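Qui sommes-nous ?

Walora est née dans un ancien moulin de 1829, que nous avons chauffé tant bien que mal les premiers hivers, et nous y sommes toujours. Nous sommes 23 à régler, tester et réparer des cellules de tri robotisé pour des ateliers de la région, et si vous passez dans le coin, poussez la porte, le café est prêt !

Comme on nous demande souvent ce qui se passe quand un robot se trompe, autant vous raconter notre plus belle panne.
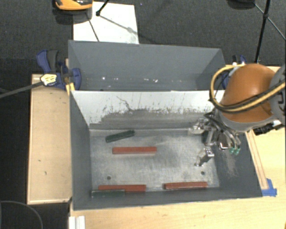 Pavby, le 24 septembre 2021

La prise de blocs rouges et vert foncé dans un bac en métal gris, c'est notre exercice de tous les jours. En juin, au cours d'un essai de 200 prises, la pince est descendue trop bas et a forcé contre le fond du bac. Le bras ne s'est mis en sécurité qu'au bout de 3 secondes, beaucoup trop tard à notre goût. Personne n'a été blessé, mais nous avons tout arrêté, le temps de comprendre : un seuil d'effort mal recopié après une mise à jour de Fluvetti, notre logiciel de pilotage.

Depuis, chaque seuil est relu à deux avant le démarrage, et l'arrêt d'urgence est essayé tous les matins (oui, même le lundi). Nous racontons cette histoire à chaque nouvel arrivant, et à nos clients aussi, qui nous racontent volontiers les leurs.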